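Student robotics project, workshop notebook
October 22, 2022
Written by Athina Chrysikopoulos. Trí and Tudor please add your part under mine.

Present: Trí Lò, Tudor Neagu, me. Lambros came after lunch. Mr. Haslam looked in two times by phone.

We continued with the cabinet task for the Didthorpe demo. The task is still the same as in September: take a bowl from the stack on the lower shelf, bring it to the counter, put it down, go back to the rest pose. The door is opened by hand before each run. Opening the door by the robot is moved to the next term, we agreed on this already and I don't want to discuss it again.

Morning. The arm did not home correctly at the first start. Joint 4 stopped early and gave the same fault as last week. Tudor looked at the log and found that the soft limit was still the one from the bench setup. He put the limit back to the value in the Brenach file and after this it homed without fault. Please, who changes the limits on the bench must write it in this notebook. I lost an hour for this.

Then camera calibration. First try gave an error of 5 mm at the shelf, which is too much for the rim of a bowl. Trí repeated it with the board closer to the cabinet and with more tilt, and it became better, but I did not write down the number and he did not either. He will run it again on the next session and save the output.

Grasp trials. We planned 30 and we made 30. Ceiling lights on for all of them. Result: 19 good, 11 failed. The failures are not all the same kind:
- six times the fingers closed above the rim, so it took nothing
- three times two bowls came together, the second one stuck in the first
- two times planner timeout, the arm did not move at all

The two bowls problem I don't know how to solve yet. Tudor proposes to make a small twist after the grasp, before lifting. Lambros thinks it is better to lift slowly 2 cm and wait. We can try both, it is only a few lines in the script. For the fingers closing too high, I think it is the depth camera, because white bowls inside a dim cabinet give many holes in the depth image. I looked at the point cloud and the front rim is nearly missing in some of the failed runs.

Speed was set to 30 percent of maximum during all trials. Mr. Haslam asks that we don't go to 100 before he sees it himself. I agree with him.

Cable. The bundle from the arm hangs in long loops and I don't like it. When the wrist turns to the right, the loops come near to the counter and I am afraid they will catch on something. Lambros will bring Velcro straps and we should fix it in two more points along the link, but leave enough slack for the full turn of joint 6. Check by hand with the motors off first.

Late afternoon we switched to the low light condition, with only the lights under the cabinets on. The Sestumgate rules say that the team does not choose the lighting, so it must work also like this. 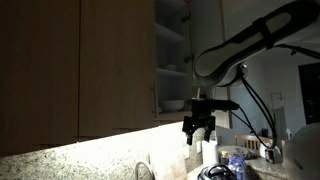
Athina Chrysikopoulos

The counter is very bright in this condition and the shelves stay dark, so the auto exposure goes for the counter and the bowls nearly disappear. The small bowl on the upper shelf is the worst. We made no grasp trials like this, only recorded images in the rest pose, 100 of them, in the folder lowlight_a. Trí wants to try fixed exposure and a mask on the lower part of the image. I would also like to try the light ring that we have from the Politis kit, if the rules permit it. Tudor will read the rules about added lights and write the answer here.

To do:
Velcro on the cable (Lambros)
calibration again, save the output (Trí)
twist and slow lift, same number of trials for each (me)
rule about added lights (Tudor)
ask Mr. Haslam for the second emergency stop, the button of the old one is sticking

The battery of the tablet was empty at the end, so the last log file is only on the lab laptop. I will copy it on Monday.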